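Washing and Storing Dark Cottons

Dark cotton loses dye mainly through friction. Turn each item inside out, close zippers, and wash on a cold, short cycle. Fill the drum no more than three-quarters full. 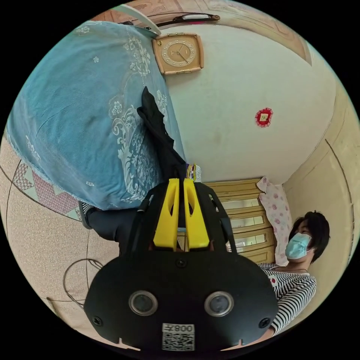 Use liquid detergent. Powder can leave pale streaks in cold water, and a second rinse does not always clear them. Skip softener on anything with stretch – it coats the fibers and shortens the life of the elastic.

Bedspreads need a separate load. Check the dry weight against the limit in the washer manual before starting. 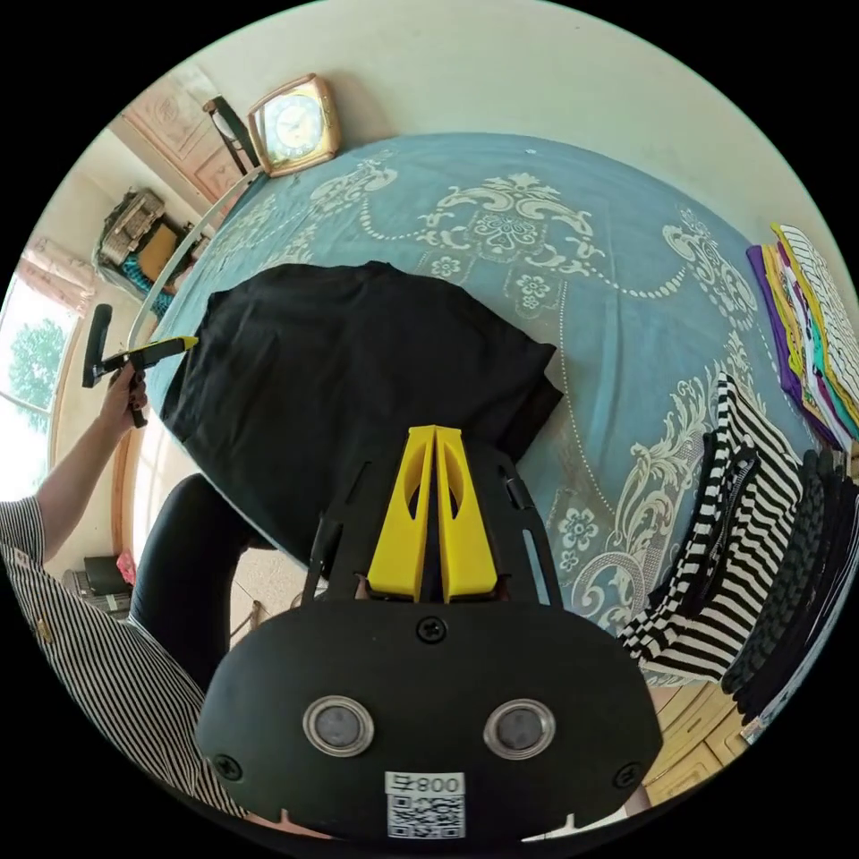 Line dry in shade. If a dryer is used, select low heat and take the load out slightly damp, then smooth seams by hand on a flat surface.
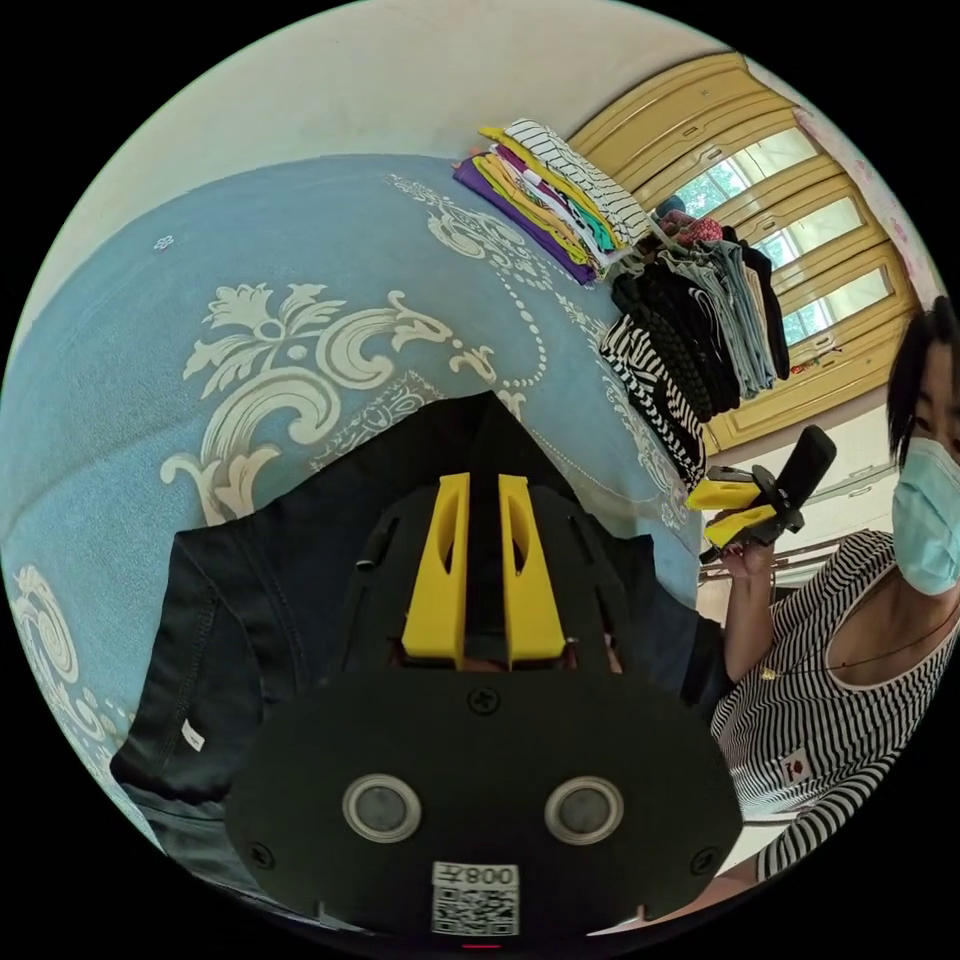
By the bed.

Fold only when fully dry. Seams and waistbands hold moisture longest, so test those first. Store dark items away from direct sun, with the heaviest at the bottom of the stack.
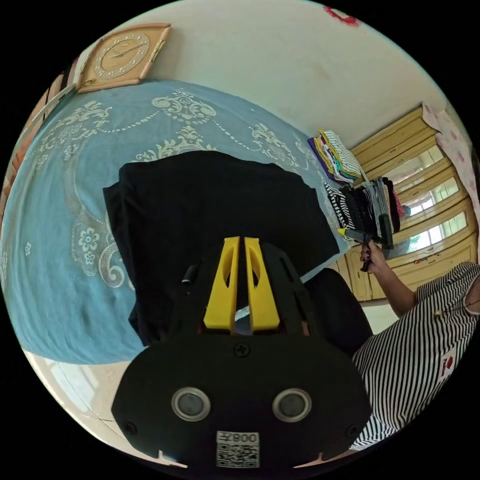
Lultitham Household Club – Laundry and Linen Section

Corrections to the wash chart go to Awuor Biwott by the end of April. Sheet 77 replaces the earlier version.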